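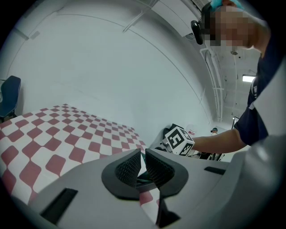 Figure 1. Hugo Vasseur in the teal cap, November.

Caps, Hoods and Bare Heads: What Students Wear Indoors and Why
Project report by Marcelle Barbier and Hugo Vasseur

How the project started

Our project began with an argument over lunch, which I suppose is how a lot of good projects begin. Hugo's grandfather will not sit at a table with anyone who is wearing a hat, and Hugo wears one nearly all day long, so the two of them have been having the same conversation since he was in middle school. I had always thought the rule about hats indoors was something everybody's family had. When we asked our friends (and then their friends, and then the very patient people in line at the Pukero snack bar), we found that plenty of them had never heard of it. That was enough to get us going.

What we wanted to know

We settled on two questions. Do students at our school still think of a hat indoors as rude? And if they wear one anyway, what do they get out of it? We had a third question about baseball caps and sports teams, but our advisor talked us out of it, and I'm grateful to her now, having seen how long the first two took.

How we did it

We handed out a one-page survey in the two weeks before the November break and got 88 of them back. After that we sat down with 12 of the people who had left us a phone number and talked to each of them for as long as they would let us. Most of these talks were at the Zavala library, in the little room by the stairs where the heater knocks. I took notes by hand and Hugo typed them up the same evening, while we could both still read my writing.

What people told us

Of the 88 students who answered, 68 said they saw nothing wrong with a hat in a classroom. Only 14 said it bothered them, and the rest left the question blank or wrote a remark in the margin. I had expected the numbers to be closer! What surprised us more was that many of the same people who were fine with hats in class said they would take one off at a funeral, in a church, or at a grandparent's dinner table. So the old rule is still around, but it seems to have moved to certain rooms and certain company.

The reasons for wearing one were more personal than we had guessed. Hair came up again and again: a bad haircut, no time to wash it, a haircut a parent had insisted on. A few people said a brim helped with the bright lights in the Floltau building, which I can believe, having had chemistry there. One first-year student told us she wears her late uncle's wool cap during tests and keeps it in her locker the rest of the time. We thanked her and didn't ask much more about it.

What we would change

The survey should have had a separate question for hoods. Several people wrote in that a hood "doesn't count," and others clearly thought it did, so our totals mix the two together. We also asked mainly people we already knew, or who were standing near people we knew, and a second try should include the evening classes.

Thanks

We would like to thank the Plulelitz copy shop for letting us pay late, and Hugo's grandfather, who read the whole draft and has asked for a paper copy.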